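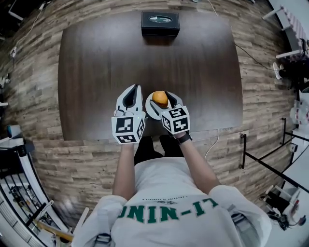
*Orange in the right gripper. Two-hand set, marker cubes on, one operator.*

# About Zurkik

Small company. We make hand-held grippers and run recording sessions with them. You hold one in each hand, do an ordinary job at a table, and the recordings go to the people training your robot arm. That's the Welta kit, and it's most of what we do.

Page last gone over August 2024. Prices are not on it, ask.

## How we started

Raghavendra Nambiar was building end effectors for a fruit packing line and got tired of teaching arms by joystick. Slow, jerky, and the operators hated it. He took the fingers off one of the arms, put a handle on them and did the job himself. Satish Rajan came in to sort out the tracking and never went back to his old job. First pair was ugly, heavy, and the left one squeaked. We still have it.

Zurkik was set up the following July. Three rooms over a bicycle shop, then a bigger place with decent floors and a freight elevator.

## What we sell

**Welta kit.** Two hand-held grippers, left and right. White bodies, black pads on the inside of the fingers. A cube with printed square markers sits at the base of each one so the software knows where your hand is and which way it's pointing. Wrist bands, spare pads, spare cubes, a hard case. Set up takes 27 minutes if you've done it before. Longer the first time, everybody puts a cube on backwards at least once.

**Bandara sessions.** You don't want to run it yourself, fine. Send us a task list and the objects. Our operators do the recording, we check it, you get the files. Smallest order is 200 takes of one task. We've had people ask for 20 and we do understand, but the table set up costs the same either way.

**Rateo.** The software. Reads the markers, lines up both hands, throws out takes where a cube went missing too long. Comes with the kit, no seperate license. Runs on a normal desktop with a decent graphics card. Linux first, Windows mostly works.

We don't sell robot arms. People call about arms every week. We can tell you which mounts fit our fingers and that's where we stop.

## What a session looks like

Plain table, good light, not much on it. The operator stands at the edge and works toward the middle. Pick up, move, put down, again. Fruit is a favorite starter task. Round, a bit soft, rolls off if you're careless, and you can get more at the corner store. After that boxes and lids, then cloth, which everyone wants and which is hard.

Operators work 36 minutes and then swap out. Used to be an hour. Takes got sloppy toward the end of the hour, and forearms got sore, so we changed it. New operators spend their first day on practice takes that don't get delivered to anyone.

We keep the failed takes too, in their own folder. Some customers want them. Tell us up front if you do, they aren't sent by default.

## What customers usually ask

**Do the fingers match my arm?** Same finger geometry, with an adapter plate at the arm end. Send us the flange drawing. Two plates are in stock, anything else is made to order.

**Left-handed people?** The kit is a pair so you're using both anyway. The trigger feel can be set per hand.

**Can I print my own markers?** Yes, the sheets are in the Rateo folder. Matte paper please. Glossy picks up reflections and then we get the support email.

**How many takes per kit before something wears out?** Pads go first. We tell people to change them at 2000 takes or when they look shiny, whichever's sooner. Four screws, small hex key, it's in the case lid.

**Can we visit?** Yes. Write first. Bring the object you're having trouble with.

**Rentals?** By the month, kit only. Deposit required. Please don't ship it back without the hard case, we've had two arrive in a bread box and a pillowcase.

## What it's not good at

Better you hear it from us. Two-finger grippers, so anything that needs a real hand, buttons on a shirt, typing, no. Heavy things, no. Very dim rooms, no, the markers need light. Very thin stuff like single sheets of paper is possible but you'll be cursing. And if one hand crosses over the other a lot you will lose the lower cube, so plan the task around that. Raghavendra is working on the crossing problem. No date.

## Who you'll be dealing with

**Raghavendra Nambiar** – hardware, pads, adapter plates, anything that squeaks.

**Satish Rajan** – Rateo, file formats, calibration. Answers in the evening mostly.

Session bookings go to the shared inbox and whoever is in picks it up.

## Getting in touch

Use the form on the contact page. Put the task in the subject line, e.g. "sorting lemons" or "closing lids", it gets to the right person faster. Tell us what arm you have, what objects, how many takes, and when you need them. Photos of the objects help alot.

If you have a kit already, give the number inside the case lid. Replacement cubes go out next working day if we have them.

Looking for operators too, part time. Steady hands, patience, no experience needed. Same form, write "operator" on top.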